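Play Kitchen Table: Questions We Get

Last updated June 30, 2023

These answers cover the play kitchen table at the Brerham toy library. They were put together by Lacey Cropper, who has read a great many toy catalogs and believes very few of them.

Do children really learn to cook from this?

No. They learn to put a strawberry in a bowl and take it out again. The Peline catalog says pretend food "builds a lifelong love of nutrition," and I would like to see the study. What we do see is kids talking while they play, sorting things, and arguing over who gets the banana. That is enough reason to keep a table going.

What is on the table?

Less than you might expect. We own up to 200 pieces of pretend food and dishes, and most of it stays in the closet. A table with everything on it gets swept onto the floor. A plate, a bowl, a colander, a little toaster oven, some fruit and a ketchup bottle will keep two children busy for a good long while. 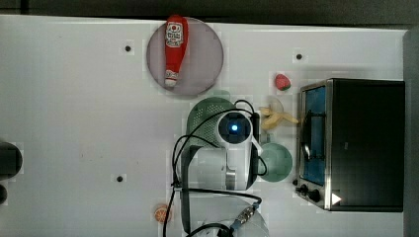
Why is there ketchup but no burger?

The burger lost its bun in April and we haven't replaced it. The children don't seem to care. Ketchup goes on the strawberry, or on the plate by itself.

Is the peeling banana worth having?

I had my doubts. Toys that do one trick usually get old fast, and I've sent plenty of them back. The banana with the open peel has held up better than I expected, mostly with the under-threes. The older ones peel it once and move on.

Do you need a special play colander?

I don't think so. Whiteley sells a pretend one in a set with 11 other pieces, and I can't find anything it does that a plain plastic colander doesn't. Get one with a handle at each end if you can, so a small child can carry it with both hands. Look for small holes too. Big holes catch fingers.

How do you set up for the first child of the day?

Plate toward the back, colander in the middle, nothing in it. We leave the ketchup lying on the plate. Stood on end, it gets knocked over and rolls under the shelves. I was told to arrange a "inviting meal scene" with place settings. I tried it twice and saw no difference in how long anyone stayed.

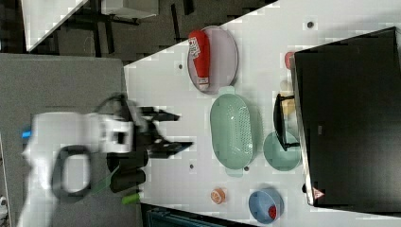
Ketchup on the plate, colander left empty.

Are matching colors important?

The Drustari people say soft colors calm children down. Ours are soft colors, mint and pinkish and so on, and I can report that the children are as loud as ever. Buy what you like looking at. The one thing I'd say for a white table is that you can spot a red strawberry on it from across the room.

How do you clean everything?

Warm water and dish soap, then air dry on a towel. We skip the toy sprays. Bottles and anything hollow should be squeezed to check for trapped water before they go back in the closet. The toaster oven gets a damp cloth and never goes in the sink.

Can I borrow the set?

Yes, members can take it for two weeks. Ask for bin 3640 at the desk. Please count the food before you leave and again when you bring it back. There is a list taped inside the lid.

What if we lose a piece?

Tell us. We don't charge for fruit. We do charge for the toaster oven.

Can I donate our old play food?

Maybe. We were given 100 pieces in one box last year and kept very few. No cracked plastic, please, and nothing that smells like a basement. If you wouldn't hand it to a baby, we don't want it either.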